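Work and Automation
Session 11 handout: The disassembly bench
29 Mar 2021

Read this before Thursday's seminar. The case is computer refurbishment, a trade where most of the work is still done by hand and where the sales literature has been promising otherwise for a long time. Keep the bench in mind as you go through the questions.

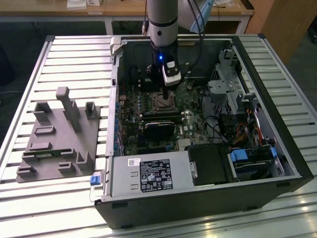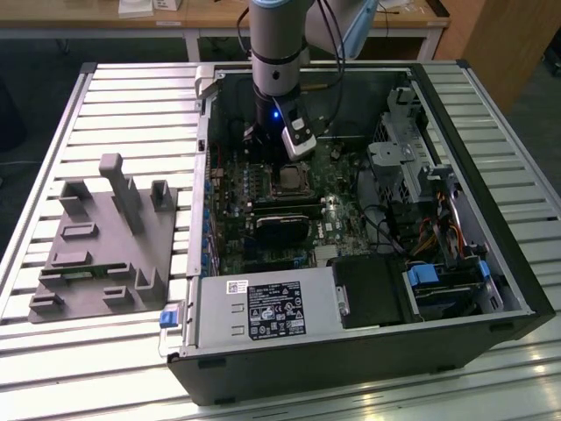

Robot arm at an open Dell desktop, gripper over the processor area in both views.

1. What the vendor counts

Zillano sells its cells by the task: one processor lifted, one module seated. The brochure gives a time for each and compares it with a person doing the same thing. I have trouble with this comparison. A technician's job at a place like Karov was never a string of separate lifts. She opened the case, noticed the bent pin or the swollen capacitor, decided the board wasn't worth saving and moved on. None of that appears in the brochure, so none of it appears in the savings either.

Ask of any figure you are given: when did the clock start? If the machine arrives at the robot already opened and set in position, somebody opened it and set it there. That time belongs to the task.

2. What happened to the jobs at Karov

Before the cells came in, the Wundham site had 20 bench technicians. Management said there would be no layoffs, and strictly speaking there were none. Eleven people stayed at benches. Four became "cell attendants" – they load cases, clear faults and restart the program. The others left over the following year and were not replaced.

The attendants kept their hourly rate but lost the skill supplement, on the grounds that the skill was now in the machine. I would like you to argue with that. Clearing a fault means knowing what the arm was trying to do, what it has hold of and whether the board will survive your hand going in. That is bench knowledge. It was learned in the old job, and there is no longer an old job to learn it in.

3. The Dalen study

The Dalen report (in the reader) is better than most. It covers 2 sites and it talked to people on both shifts. Its main finding is that attendants felt less tired in the wrists and more tired in general. Watching for a stoppage is work, even when it looks like standing still.

Its weak spot is the section on "upskilling." The authors count any training day as a gain. Look at what was taught: mostly how to read the error screen.

4. For discussion

Who should decide when a machine is too damaged to be worth the robot's time, and is that person paid for deciding?

Would you accept the rate change in section 2 if the hours went down? By how much?

Pick one task from your own workplace, past or present, and write down everything that has to be done before it can start. Bring the list on paper, one page at most.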